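About us

Imell gathers recorded examples of household work for companies and university groups that train robots to do it. We started with one table, one pair of grippers and a rented unit behind the station in Venthorpe. There are now 19 of us, and most of what we record is done in places with proper furniture in them.

What we do

A learning system for a robot needs to see a job done many times before it can have a go at it. It needs the job done well, done by different people, and done in rooms that don't all look alike. Our work is to collect those examples and hand them over in a state that can be used.

We record the work of hands. That mostly means folding, stacking, sorting, wiping, putting away and laying out. A person holds a gripper in each hand and does the job with those in place of their fingers. Cameras on the grippers record what each one is facing, and the tools log how far the jaws are open and how they move. A further camera at head height takes in both hands together.

We work this way so that a customer doesn't have to ship a robot to every room they want examples from. Two grippers and a laptop fit in a case. Setting up in a new room takes us 15 minutes if the furniture is already where we want it, and a good deal longer if it isn't.

How a project runs

A customer comes to us with a list of tasks. We send back a written plan saying what will be recorded, where, by how many operators, and what will count as a finished example. It is usually the last part that takes the discussion. A towel folded in half and in half again is easy to agree on. A shirt is harder, and we have spent whole afternoons on sleeves.

Once the plan is signed we run a short trial and send the customer the results before going any further. If the lighting is wrong or the cloth is too close in colour to what is under it, we would like to find out then.

Operators work in blocks of 36 minutes with a break after each. The tools are not heavy, but holding one in each hand is tiring in the wrists, and tired people get careless with corners. We keep mistakes in the recordings where the operator puts them right, and mark them as such. Several of our customers ask for these in particular.

Checking is done by someone who wasn't in the room. They watch every example through, note the start and end of each step, and reject anything where the view of the work is blocked or the task was left unfinished. Rejected examples are not charged for.

Where we work

Our own rooms in Venthorpe are set up as a kitchen, a utility room and a small bedroom. They are useful for trials and for training new operators, but a system that has only seen our bedroom will learn our bedroom. So we also record in other people's spaces – flats between tenants, holiday lets out of season, furniture showrooms. Showrooms suit bedding and laundry work well, as there are several made-up beds under one roof and space to stand beside them.
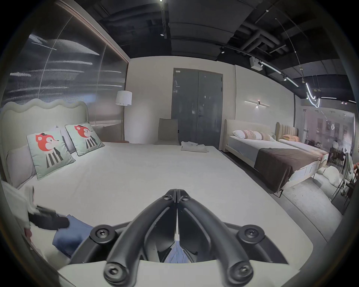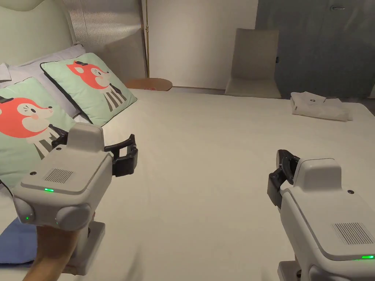
Folding work on a showroom bed, through cameras on the tools and at head height.
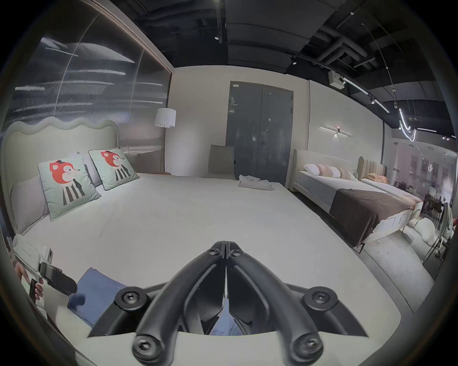

We agree the hours with the owner beforehand and put everything back as we found it. Anyone who may come into view is told what we are doing. Faces are blurred before the recordings leave our office, and we don't record in a home while people are living in it.

Our equipment

We don't make grippers. We use whichever type the customer's robot will be closest to, and we look after 14 pairs at present. The software that lines up the camera views and the gripper readings is our own. It is called Drilitz, and customers get a copy of the viewer with their first delivery so that they can look through the examples without converting anything.

Past work

Our longest project so far was for Nisbet, who wanted towels, pillowcases and flat sheets folded on surfaces of different heights. It ran from January through to the summer and taught us most of what we know about cloth. We have since taken on kitchen clearing, packing of small parcels and sorting of cutlery.

Working with us

We take on new operators twice a year. No technical background is needed. Steady hands and some patience with repeated work matter more, and training is paid. Left-handed applicants are very welcome, as we are always short of them.

If you have a task you would like recorded, or a space you would be willing to let us use for a day or two, please write to us through the contact page. It helps to know the size of the room, what furniture is in it and whether the lights can be dimmed.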